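19 June 2024

I went over to Pultville to see the Vornel arms being taught, having moaned about them on here for long enough. The pitch from Zirnasov is that anyone can show a robot a job by hand and it'll pick up the rest. I have my doubts.

The teaching goes like this. You hold the controls, the two arms copy you, and every move is saved. Getting the yellow fingers either side of a plastic bin took me far longer than I'd like to admit.

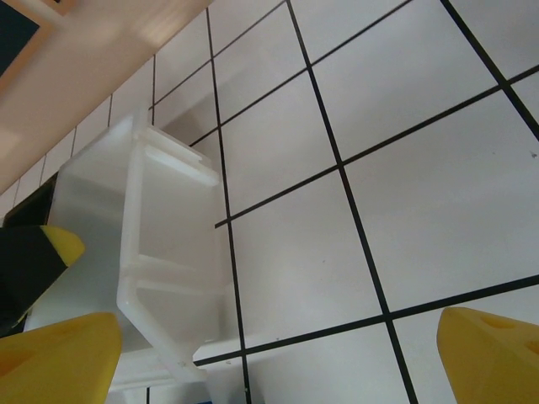
Gerrit Ntuli reckons I'm being unfair, and that my first go at parking a car wasn't much to look at either. Fair enough – but I didn't need 1,000 goes at it, and that's the number they want before they trust the thing with one job.

They have 600 so far. My worry is that all of them were done on the same table by people who know what they're doing. Sorting blocks by colour sounds simple until you try it through someone else's elbows. Magenta ones go in the white tray, and I'd like to know what happens when the tray is moved.
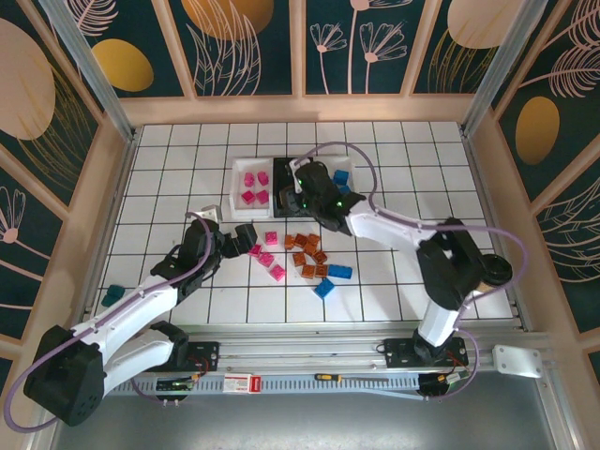
## What would change my mind

A run in July with nobody at the controls, and a tray put down somewhere new. I've asked.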